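Fistdale Studio Supply
Shop > Mess & Cleanup > Trays

Kodau Catch Tray, gray
Item no. 1164
In stock, ships in two working days

I've been selling trays for a long time and I still get excited when a good one comes in, which probably says something about me! The Kodau is a plain gray rectangle with rounded corners and a raised rim, and I've been using mine at home for months (dye, glaze, thinned paint, one very sad pot of coffee). It lives on my kitchen table now and I've stopped putting newspaper down.

What sold me was the corners. My old tray had sharp square ones and the color would sit in there and dry into a crust, and I'd end up going at it with a toothpick. With these I can run a sponge right around the inside in one go. A fat sponge works better than a thin one, and if the sponge is already full, wring it out before you start or you'll just push the puddle from one end to the other. Ask me how many evenings I spent learning that.

The rim is the other thing I like. It's high enough that I can slide the tray across the table to make room for my elbow without a wave going over the side. Please don't carry it across the room full, though. I've tried, and my hallway rug is a different color now.

I like it best with Cele liquid color, the blue-teal one, and you'll want a glass next to it for mixing and rinsing. I like clear glass for this job. You can look straight down into it and tell what's still stuck to the sides, and with a white base coat plus a strong teal there is always something stuck to the sides.

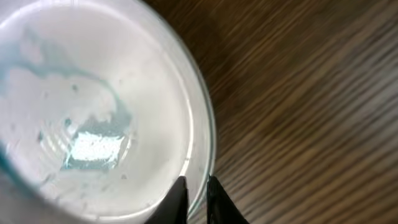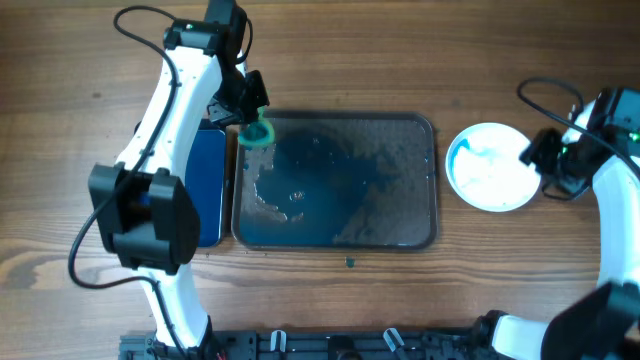

First picture: looking down into the glass, with milky white and blue-teal residue inside. Second picture: the gray tray on a wooden table with blue-teal liquid in it and a green-and-teal sponge.

A few things people write to me about:

Does it stain? Mine has picked up a faint shadow at one end from leaving Cele in it over a weekend. Rinse it the same day and you should be fine. I use lukewarm water and a drop of dish soap, then let it stand on its edge to dry.

Can I put hot dye in it? Let it cool down first. I haven't tested it with anything straight off the stove and I'm not going to tell you it's okay.

Will the liquid spread evenly? Only if your table is level! Mine isn't (old house, old floor), so I fold up a bit of card and tuck it under the low side. For dipping paper you want an even layer, for catching drips it doesn't matter at all.

What about the glass? Soak it before the white dries. Once it has set you're looking at a long scrub with a bottle brush, and the ring around the base is always the last bit to go.

The details

Color: gray
Weight: 414 g
Holds: 1,322 ml to the rim (I measured with a kitchen jug, so fill it well below that in real life)
Stackable: yes, but dry them first or they stick together
In the box: 2 trays

The sponge, glass and liquid color are sold separately. If you want everything at once, look for the Initine starter bundle on the same shelf; it has the trays, a bottle of Cele and a sponge, and you supply your own glass.

Returns are fine as long as the trays are unused. If one shows up cracked, send me a photo and I'll get another in the mail.

Page updated March 10, 2024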